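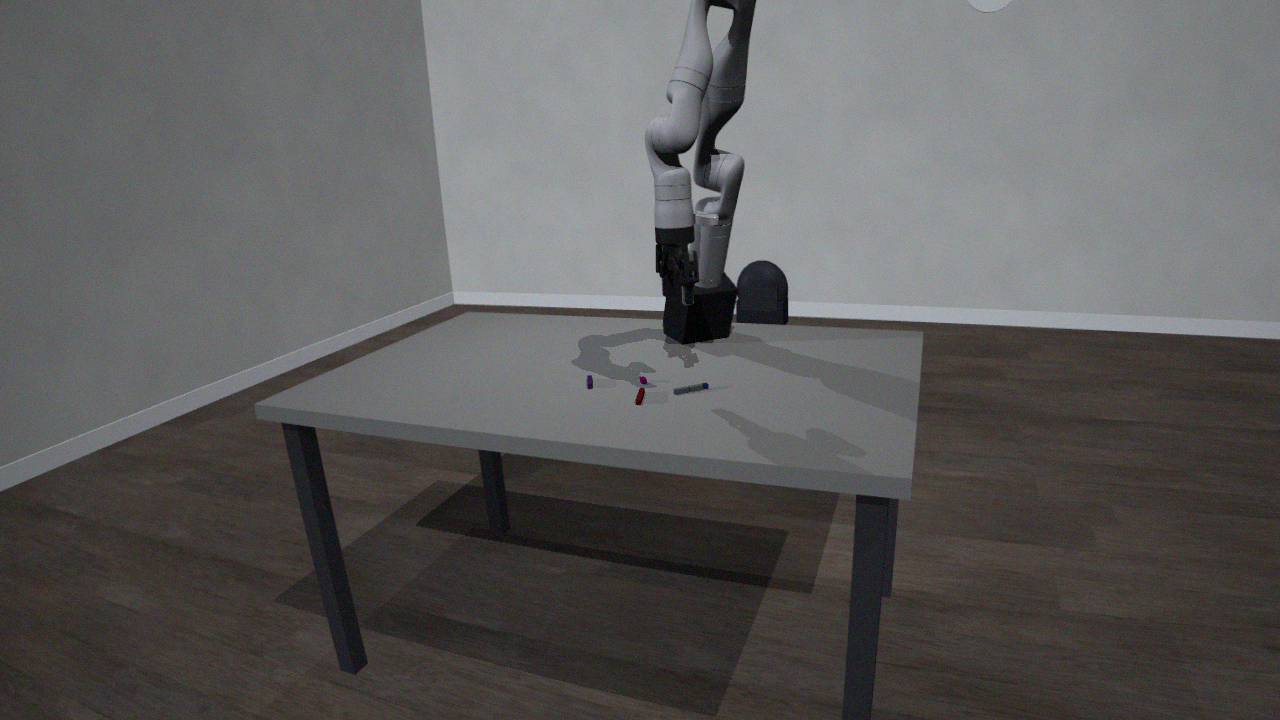
Conversation in small rooms is the subject of a listening study for which the Mollow Room Acoustics Group, Tistberg, is now seeking adult participants. The study measures how well people follow speech across a shared table when other people are talking nearby, and how tiring they find it. Published guidance on room acoustics deals mainly with classrooms, offices and halls, where one person addresses many. Far less has been done on the type of room in which several people sit close together and take turns. The starting condition in our work is the simplest one available, a rectangular table standing in the middle of a plain room, and later conditions change the surfaces, the seating positions and the background sound one at a time. Applications are open from 13 Feb 2023 and will stay open until all places are filled.

Who can take part

We need people who:
are aged 18 or over
have spoken English daily since childhood, or have used it as their main language at work or at home for several years
can sit at a table for the length of a listening block
can read a printed sheet at arm's length, with glasses if needed
have not taken part in an earlier Mollow study using the Koo sentences

We are recruiting two groups. The first has no known hearing difficulty. The second has a mild or moderate hearing loss in one or both ears, with or without hearing aids. You do not need a diagnosis to apply for the second group. Hearing will be measured at the first visit, and you will be placed according to the result.

We cannot accept people with an ear infection, recent ear surgery or a sudden change in hearing that has not been looked at by a doctor. People with severe tinnitus may apply but should read the section on sound levels first.

What the study involves

Each participant attends twice, on separate days. Both visits take place at the Tistberg laboratory unless you have been offered a place at Atlow (see below).

First visit. A researcher will go through the information sheet with you and ask you to sign a consent form. You will then have a standard hearing test through headphones. The test covers the usual range of pitches, but the two frequencies that matter most for placing you in a group are 1000 Hz and 2000 Hz. After the test you will do a short practice with the Koo sentences and fill in a questionnaire on listening in everyday life. It asks about family meals, work meetings, cafés and similar settings.

Second visit. You will be seated at a table in the test room and will hear short sentences from a loudspeaker placed where another person would sit. Other loudspeakers will play background talk. After each sentence you repeat aloud as much as you heard. A partly correct answer still counts, and guessing is encouraged. At the end of each block you mark on a scale how much effort the listening took. You will move seats between blocks.

The Koo material consists of over 550 recorded sentences of equal length and similar difficulty. No participant hears all of them and no sentence is repeated to the same person. The sentences are plain statements on household matters, weather, travel and shopping. There is no test of memory, general knowledge or spelling.

Hearing aids

If you wear hearing aids, bring them to both visits with fresh or fully charged batteries. Part of the second visit is done with the aids in and part without. Please do not have them adjusted between the two visits. If an adjustment cannot be avoided, tell us, and we will repeat the first set of measurements before going on. We do not alter the settings of anyone's aids and cannot give advice on choosing or replacing them.

Sound levels and comfort

All speech and background sound is played at levels found in ordinary conversation and in a moderately busy café. Levels are checked with a calibrated meter at the start of each working day. You may ask for the sound to be stopped at any time, and there is a talkback button at each seat. Breaks are given between blocks. Water is provided.

The test room is kept quiet by heavy doors and has no windows. Some people find this unpleasant. If you think it may affect you, ask to see the room before signing the consent form. The doors are never locked while a session is running.

Location and access

The Tistberg laboratory is on the ground floor with level access from the car park. An accessible toilet is on the same corridor. The test table has clear space beneath it at every seating position used in the study, and the chair can be taken away for wheelchair users. Assistance dogs may wait in the control room with a member of staff or stay with you – please say which you prefer when you apply.

A limited number of sessions will be run at Atlow for participants who cannot easily travel. The Atlow room is smaller, and results from it are analysed separately. Places there are offered first to people in the hearing loss group.

Expenses

Participation is unpaid. Travel by public transport is refunded in full on production of a ticket or receipt, and mileage is paid at the standard rate for those who drive. Taxi fares can be refunded only if agreed beforehand. Where a carer or companion needs to travel with you, their costs are covered on the same basis.

Your hearing test

You may take away a printed copy of your own hearing test. It is a research measurement and does not replace an appointment with an audiologist. If the result falls outside the expected range for your age we will tell you at the same visit and, with your agreement, write to your GP. We will not contact your GP in any other circumstances.

Data and confidentiality

Spoken responses are recorded so that the scoring can be checked by a second listener. Recordings are stored under a participant code and deleted once scoring is complete. Names and contact details are held separately and are not passed outside the group. Scores, effort ratings and hearing thresholds will be kept without names and may be shared with other researchers.

You may withdraw at any point up to the end of the second visit without giving a reason. After that your data can be removed on request until the code list has been destroyed. The date for this is given on the information sheet.

How to apply

Write to Chae-won Ji, study coordinator, at the Mollow Room Acoustics Group, Tistberg, or ask at the laboratory reception for an application form. Please give:
your name and a telephone number or postal address
your age
whether you have any known hearing difficulty, and if so in which ear
whether you wear hearing aids, and the make if known
days and times when you can attend
any access needs
whether you wish to be considered for Atlow

Couples and members of the same household may both apply but will be tested separately. Applicants will be contacted in the order in which forms are received, subject to the balance between the two groups. The group without hearing difficulty usually fills first, and late applicants to it may be placed on a reserve list. Reserve participants are called at short notice when a session is cancelled.

Large print and easy-read versions of the information sheet are available from the coordinator.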